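Director's Diary
April 2024

The month opened with the final week of the Tessier Hall season and closed with the first planning meeting for the summer program. Between the two, most working days were given over to the costume collection and its move from the upper store to the ground floor rooms on the east side of the building.

The collection holds 232 catalogued costumes, together with up to 1,000 smaller items such as hats, belts, gloves and shoes. Many came to the society through the touring productions of the 1980s and have not been worn on stage in 15 years. The register was last brought up to date in January, and it was agreed then that no garment would be moved without a tag bearing its register number. This rule has been kept, although it slowed the first week considerably.

Armelle Gilbert, head of wardrobe, has divided the collection into period dress, modern dress and what the register calls "sport, dance and novelty." The last group was the least well recorded. Several entries give a color and nothing more, and two production titles had been entered against the wrong year. Ms. Gilbert has corrected these from the printed programs, which are complete except for the first season of Bekolero. Members who hold a copy of that program are asked to lend it to the office.

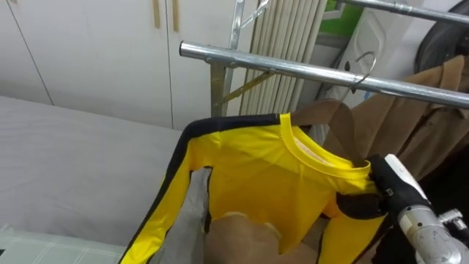 Yellow long-sleeved costume with black sleeve stripes, sport, dance and novelty section.

The new rooms are drier than the upper store and have a proper door to the loading bay. Shelving was supplied by Valtico and arrived on the second delivery date offered. One bay was short of its brackets — these followed a few days later — and the hat boxes remained in the corridor until then. Wool and fur items will be kept apart from the rest until the inspection for moth has been carried out.

The board met in the middle of the month and approved 900 dollars for garment bags and acid-free tissue. A request for a second steam press was deferred to the autumn. The board also considered the rental policy. Schools within the county will continue to borrow at the reduced rate, and outside companies will pay a deposit before collection. The wording on late returns has been made firmer.

Ticket income for the closing week of "Zodum" was slightly above the same week last year, with the matinees stronger than the evenings. The lobby heating failed before the last Thursday performance and was repaired the following morning. Letters of thanks have gone to the cast and to the front of house team.

The office will be closed for the first two days of next month while the telephone line is moved. Rental inquiries received during that time will be answered in the order in which they arrive.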